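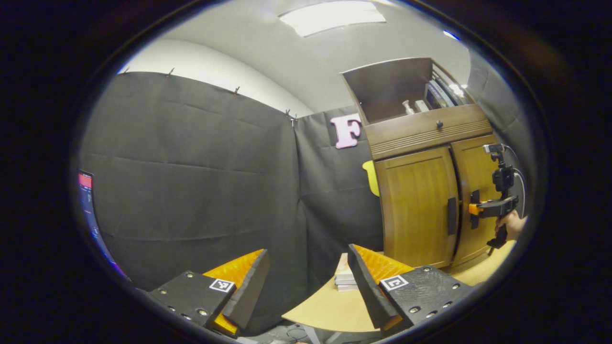 4. Hung cloth as a sound absorber in small work rooms

4.1 Rooms and materials

The measurements in this section were made in three ground-floor rooms of the Drullis building in Wokport. All three have painted block walls, a concrete floor under thin vinyl, and a hard ceiling. Without treatment, speech in these rooms is tiring to follow, and the people who work there had complained of it before the study began. The rooms differ in plan but are close in height, so the ratio of wall area to floor area varies less than the ratio of volume to floor area. Room A is nearly square. Room B is long and narrow, with a door at one end. Room C has one slanted wall and was included to check whether the results from the first two depend on parallel surfaces.

The cloth used throughout is a dense woven fabric sold as Tatus. It was bought from a single roll to avoid differences in dye and finish between batches. Flow resistance was measured on four samples cut from the start of the roll and four cut from the end. The spread within each group was larger than the difference between the groups, and we treat the roll as uniform from here on. The samples were tested after hanging overnight in the rooms, so that the cloth had time to take up moisture from the air in the same way as the installed panels.

Each installation consists of broad panels hung from a track and meeting edge to edge at vertical seams. The seams were left unstitched. A stitched seam would have closed the small path through which air can pass between panels, but it would also have made it impossible to change the fullness of the cloth between runs. Figure 1 shows dark gray fabric hung in this general manner, with a vertical seam and visible creases, behind a light wooden tabletop.

4.2 Spacing and fullness

Two properties of the installation were varied. The first is the depth of the air space between the cloth and the wall. The second is the fullness, defined as the width of the cloth laid flat divided by the width of wall it covers when hung. A fullness of one describes a flat sheet. A fullness of two describes cloth gathered to half its flat width.

A thin porous sheet absorbs sound where the air moves through it. Air at a hard wall cannot move toward or away from the wall, so cloth placed directly against the wall absorbs little at long wavelengths. Absorption at normal incidence is greatest when the air space is a quarter of a wavelength deep and falls to a minimum when it is half a wavelength deep. For the main series we set the track 21 cm from the wall, which places the first minimum at around 800 Hz. This lies inside the range that matters for speech, and the spacing was picked for that reason. If the minimum were strong enough to be heard in practice, it should be found in this series.

In a real room sound reaches the cloth from many directions. The minimum for sound at an oblique angle falls at a higher frequency than the minimum for sound arriving straight on, and the average over all angles is smoother than any one of the curves that make it up. Folds have a similar effect. Where the cloth swings away from the wall the local air space is deeper, and where it swings toward the wall the space is shallower. A gathered curtain therefore acts as a set of narrow strips, each with its own depth. We expected the dip to be clear at a fullness of one, weak at one and a half, and absent at two.

Creases left over from storage are a separate matter. They are shallow compared with the folds of a gathered curtain and do not change the mean depth of the air space. In an early trial in Room A we measured the same panels before and after steaming. The two curves could not be told apart within the repeat error of the method. Steaming was dropped from the procedure after this trial, and the panels were used as they came off the roll or out of storage.

4.3 Measurement procedure

Decay curves were recorded with a sweep played through a loudspeaker placed in a corner and then in a second position near the middle of the longest wall. Receivers were placed at seated ear height and standing ear height. Across the three rooms there were 43 receiver positions, marked on the floor with tape so that the same points could be used with and without the cloth. No receiver was placed closer to the cloth than to the nearest bare wall. The processing was done with the Wuyts package using its default octave-band filters. The fit to each decay began five decibels below the starting level and ended where the curve approached the noise floor.

Background noise set the main limit on the work. The ventilation in the building cannot be shut off by room, and during working hours footsteps in the corridor spoiled a fair share of the sweeps. Most of the runs used here were recorded on Saturday mornings. Runs in which the noise before the sweep exceeded the noise after it by more than three decibels were thrown out, as were runs in which the reverse was true. Rejection was done on the noise figures alone, before the decay curves had been viewed.

Furniture was kept in place during all runs. We considered clearing the rooms, and the results would then have been easier to compare with a laboratory value, but the purpose of the study was to find out what the cloth does in rooms in ordinary use. Tables with hard tops scatter sound toward the ceiling and the walls. They bring the sound field somewhat closer to the diffuse state that the standard decay formula assumes, and a room stripped bare can show a long tail between parallel walls that no user of the room would ever hear.

4.4 Results

In all three rooms the cloth shortened the decay time in every octave band from the speech range upward. In the lowest band the change was small and in Room B could not be separated from the repeat error. The effect grew with frequency up to 3,000 Hz and then leveled off. Above that point air absorption and the existing contents of the room take up a larger part of the total, and adding more cloth produces a smaller relative change.

At a fullness of one, the dip predicted for the main spacing was present in Rooms A and B. It was shallower than the value computed for normal incidence by a wide margin, as expected. In Room C the dip was broader, and its center could not be read off with any confidence. At a fullness of one and a half it was visible only in Room B. Sound in that room travels mostly along the long axis, and the cloth on the end wall is struck closer to straight on than in the other rooms. At a fullness of two we found no dip in any room.

Moving from a fullness of one to one and a half gave a larger improvement than moving from one and a half to two. The last step uses as much additional cloth as the first. Where cost matters, a fullness of one and a half appears to be the better choice, with the exception of end walls in long rooms.

The position of the cloth mattered more than we had assumed at the outset. In Room B the same area of cloth was hung first on one long wall and then split between the end wall and the part of the long wall next to it. The split layout gave shorter decay times in the middle bands even though the absorbing area was unchanged. The standard formula has no term for position and predicts no difference between the two. We take this as a sign that the sound field in Room B is far from diffuse, and we do not report a single absorption value for it.

4.5 Sources of error

Three sources of error deserve mention. The depth of the air space was set at the track, but the hem of the cloth does not always hang directly below it. Drafts from the ventilation moved the lower part of some panels during the runs, and the mean depth near the floor is known less well than the depth near the ceiling. A weighted hem would reduce this.

The second source is the gap below the hem. The panels were cut to clear the floor, and the clearance differed from room to room along with the level of the floor. Sound enters the air space through this gap without passing through the cloth. We made no correction for it.

The third is the presence of the operator. One person remained in the room for each sweep, standing at the same taped mark. A clothed adult adds a small amount of absorption, which is present in both the treated and untreated runs and cancels to first order when the two are compared. It does not cancel in the decay times themselves, and these should be read as values for a room with one occupant.

An independent reading of the decay curves was made by Tainá Honorato, who was given the curves without room labels or fullness values. Her choice of fitting range agreed with the automatic one for all but a few curves from the lowest band in Room B. Those curves show a double slope, and a single decay time is a poor summary of them under either choice of range. They are left out of the averages used in Section 5.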